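How to Bring Tired Wooden Sticks and Handles Back to Life

A slow little project for a rainy June afternoon

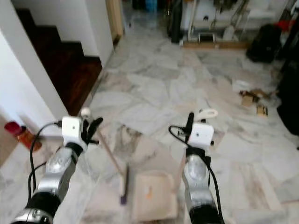 Photo: Marloes Segers

If you have ever pulled a broom or a garden hoe out of the shed after a long winter and gotten a splinter for your trouble, you already know why I wanted to write this one up. Wooden handles are wonderful things, but they do dry out, and most of us never give them a thought until they bite. The good news is that you can fix up nearly any of them with sandpaper, a rag and a bit of oil, and you can do it at the kitchen table if you put some newspaper down first.

What you'll need

Sandpaper in a medium and a fine grit
Boiled linseed oil or another oil meant for bare wood
Two clean cotton rags (an old T-shirt is perfect)
A stiff brush and a bowl of warm, soapy water
A small jar of paint, if you'd like a colored tip

Start by giving the handle a good scrub with the brush. Don't soak it, please! Wipe the suds off with a wet rag, dry it with a towel, and then stand it somewhere airy overnight. I put mine in the hallway, where my husband Wim walks into them, but he's used to it by now.

The next day, run your hand lightly down the wood with a work glove on. You'll feel the rough places catch. Go over those with the medium paper first, always along the grain, and then do the whole length with the fine paper. I like to fold the paper around the stick and twist my wrist a little as I go - it keeps you from wearing a flat spot on one side. Wipe off every bit of dust before you move on.

If there is old varnish flaking away, you'll want to sand until it's all gone. Oil won't sink in through varnish, and you'll end up with a sticky, blotchy mess. Ask me how I know.

Now for the nice part. Pour a little oil on a rag and rub it in, working from the top to the bottom. Wait 20 minutes, wipe away whatever hasn't soaked in, and leave it until the next day before you do a second coat. Very dry wood may drink up a third.

Please take care with the rags. Linseed oil can make a crumpled rag heat up and catch fire all by itself, so spread them flat outside to dry, away from anything that burns, and never toss them in a heap.

For a painted tip, leave the last couple of inches free of oil, wrap masking tape around the stick where the color should stop, and brush on two thin coats. Peel the tape while the second coat is still a bit soft and you'll get a much cleaner line.

After that, a quick wipe of oil each spring is plenty.

Liesbeth Van Rooij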